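Tazi sound project: where we've got to by the end of March

Hello all at Nomar, and thanks again for the second payment, which landed in time to pay the singers (they were very pleased, and so was I).

Quick reminder of what you're paying for: I'm tracing how short bits of shop and advert music get picked up by people making videos, and whether the folk who wrote them ever hear about it. I said I'd look at 5 jingles. I've ended up with nine, as people kept sending me good ones and I'm weak.

The archive side is going well. We've now logged 2,958 clips, mostly from Junen and a couple of smaller video sites, and 89 of those have been written up properly with a note on where the tune came from and what the person did with it. Slowed-down versions are by far the most common. I had bet on dance routines, so that's me told!

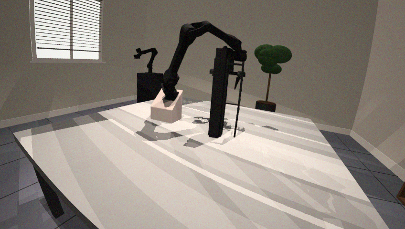
Computer-rendered still: robot arm and tall black box on a white table.

The interviews have been slower. Composers are easy to find and lovely to talk to, but the firms that own the tunes pass me from one inbox to the next. Plorken did finally ring back after lunch one day and gave me a solid half hour on their old biscuit advert, including the verse that never went out. I've asked if we can use it in the podcast and they're thinking about it.

Money: we're a touch under on travel and over on transcription. I'd like to move the travel leftover across if that's all right with you. The updated sheet is attached, and the yellow rows are the ones I'd be changing.

Still to do before the next report: finish tagging the Junen clips, record the first two episodes, and sort out the rights for the supermarket one (don't ask, or do, but bring a cup of tea). I've also started a page on the site where people can send in jingles they half remember. So far it's mainly carpets and double glazing.

Could you let me know about the travel money by the middle of April? The transcriber wants to book us in.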